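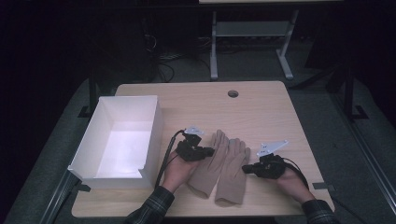

Drudel is of the view that a pair of gloves should be taught as one task, with both grippers working at once, and I would ask the group to consider the opposite. Our written procedure at Pirkberg treats each glove as a separate pick. The operator places the first in the box, returns to the start position, and then takes the second.

Posted by guline_ops
Reply 1

The separate procedure is easier to review, and we used it until April. Our concern is that the two arms were never shown how to share the space over the box. When both were later asked to move together, they had no demonstration to draw on. We now require two-handed demonstrations for all soft goods supplied in pairs.

Posted by rugemalira
Reply 2

May I ask which part of the glove your operators are instructed to grip? Our guidance says the cuff. Several operators prefer the fingers and obtain good results, but the recordings then disagree with one another.

Posted by guline_ops
Reply 3

The cuff, without exception. A glove lifted by one finger tends to turn in the air. Operators who wish to try another grip may do so in a separate set, which must be labeled as such.

Posted by Drudel
Reply 4

I do not agree with "without exception." If every demonstration begins at the cuff, the robot learns nothing about a glove that arrives with its cuff folded under. I would permit 2 demonstrations in every 12 to begin elsewhere, with the starting grip entered in the log.

Posted by pirkberg_training
Reply 5

That proportion would be acceptable to us. I maintain my position on separate picks for new operators. A person in the first 6 sessions is still learning how far the jaws open and tends to watch one hand while the other drifts. Recordings of that kind had to be withdrawn here.

Posted by rugemalira
Reply 6

We saw the same drift with remote control, and less of it with hand-held grippers. Has anyone compared the two methods on the same gloves and the same box?

Posted by guline_ops
Reply 7

We have not. Our remote stations are reserved for rigid parts until the end of the quarter. I can share our operator sheet for the hand-held work if Pirkberg will do the same.

Posted by pirkberg_training
Reply 8

Agreed. Ours will be posted in the documents section once the paragraph on cuffs has been revised.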